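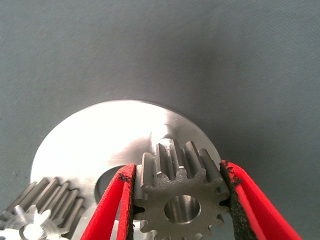
The little gear and the big plate, one afternoon in May.

My aunt left me a clock shop in Morkmont, and I want it on record that I had never fixed a clock in my life. I sold shoes! But there I was with a key, a stool that leaned, and a shoebox marked ABBASI in her big square capitals, and inside it was a dark steel gear wrapped in a page of the Stutley phone book.

The note with it said: "Tower clock. Goes back when they ask nicely."

Well, they had asked. The town of Stutley had written 12 letters, all in the same drawer, getting ruder as they went (the last one called her a magpie). Their clock had been stuck at 8 minutes to four for most of my life. Kids at school used to say it was always nearly time to go home.

I held the gear up in front of the bright round plate she used for sorting parts and just looked at it for a while. It was a plain thing, gray and a bit rough, with square teeth and a smooth hole through the middle that caught the light. I had expected brass, I guess, or something fancier. I turned it over looking for initials or a secret and got a smudge on my thumb.

So I wrote back to Stutley. I said I was sorry about the delay, and would they please ask nicely.

I figured that would be the end of it. Then a card came, with a picture of the Pina Bridge on the front, and on the back somebody had written one word, "Please," and under it, much smaller, "We did like her, you know."

I read it standing up in the doorway with my coat half on. Then I wrapped the gear in the phone book page again, put the box under my arm, and went to catch the 969 bus. It was late, of course, and I sat on the bench with the box in my lap and practiced what I was going to say.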